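I have lived in my flat in Clesdale for six years and until last September I had never painted a wall. I'd like to talk about why, because I think a lot of renters and nervous first-home types are in the same boat, and I reckon we've been had.

We've been had by resale value. Everyone I know decorates for a stranger. You know the one. She's going to turn up at an open house in ten years' time, she's got a pre-approval letter in her handbag and she hates colour. She can't picture herself in a home with a green hallway, poor love, so none of us are allowed a green hallway. My mum kept her kitchen the shade of weak tea for her, right through three kids and two dogs, and when the place finally sold the buyers ripped the whole kitchen out in a fortnight. They'd have ripped it out if it was purple! She could have had purple!

I got onto all this because of Drita Angelovski, who lives upstairs from me and has a dining room the colour of an eggplant. The ceiling too. I walked in there the first time and said something feeble like "gosh, that's brave", and she gave me such a look. Brave is what we call other people's choices when we want to back away from them slowly. She'd paid $87 for the paint, it had taken her a long weekend, and if she went off it she'd do it again in something else. Where was the bravery, she wanted to know. She wasn't climbing Everest, she was eating dinner.

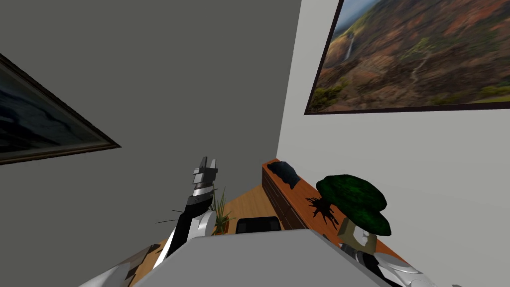 And she's right, you know. Paint is the cheapest mistake going. I've had worse mistakes at lunch. But we treat it like a tattoo, and I blame the sample pots. I once had 13 of them lined up on the windowsill and every single one was a version of white. One was called Egilsson Fog. I taped little squares of it about the place and looked at them in the morning and then again at half past four and felt nothing at all, and then I put the lot in the laundry cupboard, where they went hard.

My friend Archana Shukla thinks I'm being unfair. She grew up in a house in Mernell where every room was a different loud colour, and she says she walked into her first plain white rental and nearly cried with relief. Fine! That's a real reason to have white walls. She loves them, she keeps them spotless, and she fusses over the exact warmth of her light bulbs in a way I find a bit alarming. My gripe isn't with white. It's with white as the thing you do while you wait to be told what you like.

The other argument I get is that you'll tire of it. Well, maybe. I've tired of plenty of things I chose because they were safe, including a beige couch that cost me a good deal more than a tin of paint and that I couldn't fix with a roller. I'd sooner get sick of something I was once mad about.

Anyway, I did the bedroom. It's a sort of mustard, a bit muddier than it looked on the card, and I missed a patch behind the door that I keep meaning to get to. My landlord's only condition was that I paint it back when I go. I've already bought the tin of white for it, and it's in the laundry cupboard with the others.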